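Section 4: Comparing Grippers in the Simulated Dining Room

This section describes how to run the mug comparison in the Alau simulator. It applies to operators at the Sorkville and Flernevby laboratories. Operators must complete Section 3 (Licences and Workstation Set-up) first.

4.1 Preparing the workcell

1. Start Alau and open the dining room workcell.
2. Select the arm model. Use the same arm model for every gripper under comparison.
3. Load the first gripper profile from the Zabala library. Confirm that the tool centre point matches the value on the profile sheet.
4. Set the random seed to 21 and record it in the run log.
5. Check that the mug is listed as the target object. All other objects on the table are to be treated as obstacles.

CAUTION: Do not move the furniture between profiles. A change in layout invalidates the comparison, and the full set must be run again.

4.2 Running the side grasp

1. Choose Side Grasp from the Task menu.
2. Set the approach speed to the default and enable contact logging.
3. Run 16 trials. The batch takes around 2 hours on a standard workstation.
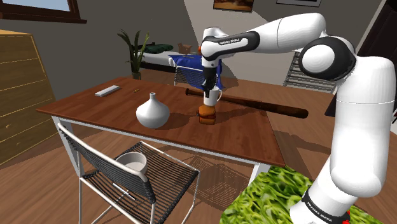 4. Review the contact log before proceeding. Any trial with a finger force above the profile limit is to be marked Void, whether or not the mug was lifted.
5. Save the batch under the gripper profile name.

Note: Low clearance over neighbouring objects is a common cause of void trials. Where the planner reports a clearance warning, raise the transfer height by 2 cm and repeat the batch.

4.3 Running the interior grasp

1. Choose Interior Grasp from the Task menu and load the second gripper profile.
2. Open the wrist view and check that the fingers are centred over the mouth of the mug.
3. Lower the gripper in step mode - continuous mode is not permitted for this task.
4. Stop when the fingertips are below the rim, then start the expansion routine.

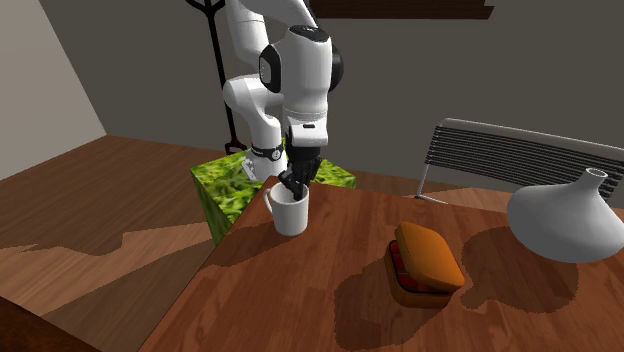 Figure 4-2. Interior grasp, fingers lowered into the mug.

5. Save the batch and export both logs in the same format.

Note: Profile colours in the viewer have no bearing on the results.

4.4 Submitting results

Send the exported logs to Adoración Bustamante at Sorkville. Requests for additional gripper profiles should be directed to Milagros Goicoechea and must include the manufacturer's finger geometry file.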